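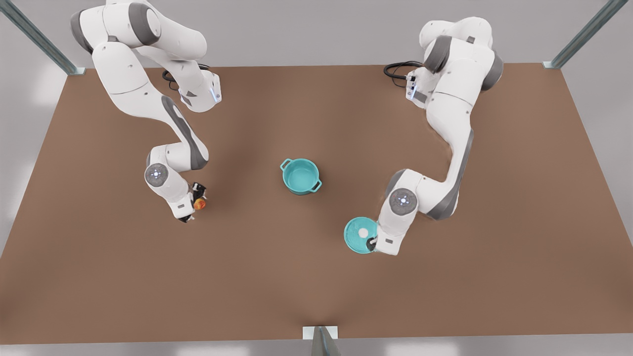 The small teal pot, without its lid.

Cooking for one or two: the small pot
by Cempaka Wattimena

In the March letter I asked who among our readers cooks mostly for one person or for two. I expected a few answers and I received over 50, and many of them had the same complaint. The recipes are written for a family, the pots in the kitchen are for a family, and the person who stands at the stove eats the same stew until she cannot look at it any more. So I would like to give this subject the space it deserves.

When I moved to Nirneck I had one pot only, a very big one that I took over from the previous tenant. I cooked rice in it every evening. The rice lay at the bottom in a thin layer, the water went away too quickly, and what I ate was hard in the middle and brown below. For a long time I believed that the stove was bad. Then Mererid Prothero, who lived across the hall, lent me her small saucepan and told me to keep it until I had bought my own. The same rice, the same stove, and it was a different food.

I will explain it how I understand it. In a wide pot a small amount of food spreads out flat, and the steam leaves from a big surface. A recipe for four that you divide in half does not lose half as much water. It loses almost the same as before. With a narrow pot you have more depth, the food is covered, and the time in the recipe comes closer to the truth. If you must use the wide pot, begin with a little more water than the half, keep the flame low and look earlier than you think.

Salt is the other question that came often. Please do not divide the salt at the start. Put in less, wait until the end, and taste. The same goes for chili, and also for vinegar. A small pot forgives less when you have put in too much, as there is not much food in there to hide the mistake.
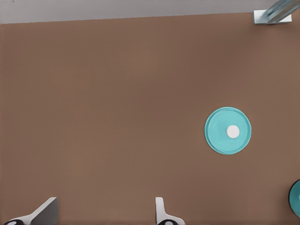

For those who want to begin, I give my lentil soup, which makes two good bowls. Cut a small onion and one carrot in fine pieces and let them become soft in a spoon of oil, with the lid on. Add a clove of garlic and half a teaspoon of cumin, and stir until you smell it. Then half a cup of red lentils, washed, and two cups of water. Let it cook slowly with the lid a little open. Red lentils like to foam, so stay in the kitchen for the beginning. When they have fallen apart, add salt and the juice of half a lemon. If there is some left, it will be thick like a paste the next day, and I eat it on toast.

Several of you asked where to buy only a little of everything. The market stalls in Nirneck are glad to sell one carrot, you only have to ask, and I know that some people are shy to do this. Khoo on the corner of the station street now sells lentils, beans and barley from open bins, and a small paper bag of red lentils cost me 99 cents last time. In the supermarket I find it more difficult. The onions are in nets and the celery is always a whole one. I cut the celery, freeze it in a flat bag and break off what I need. It is not nice for salad after that, but in a soup you will not notice.

Mererid has sent us a note about second-hand pots, and I agree with her on nearly everything. Look at the bottom first and put it on a flat surface to see if it stands quietly. Look where the handle is joined. A missing lid is not a reason to leave a good pot behind - a plate does the work very well, only take a cloth when you lift it. She says also that a dark spot inside is never a problem. There I am more careful, and if the coating is coming off I would not buy it.

We will meet again in the upstairs kitchen at Tolar to cook small portions together, from 4 in the afternoon. Bring your own small pot if you have one, and a box with a lid for what you do not finish. The bus stops in front of the door, and the bell is the lower one.

In the next letter I want to write about eggs. If you have a dish for one person that you make when you are tired, please send it to me. It can be very simple, and you may write it in your own words.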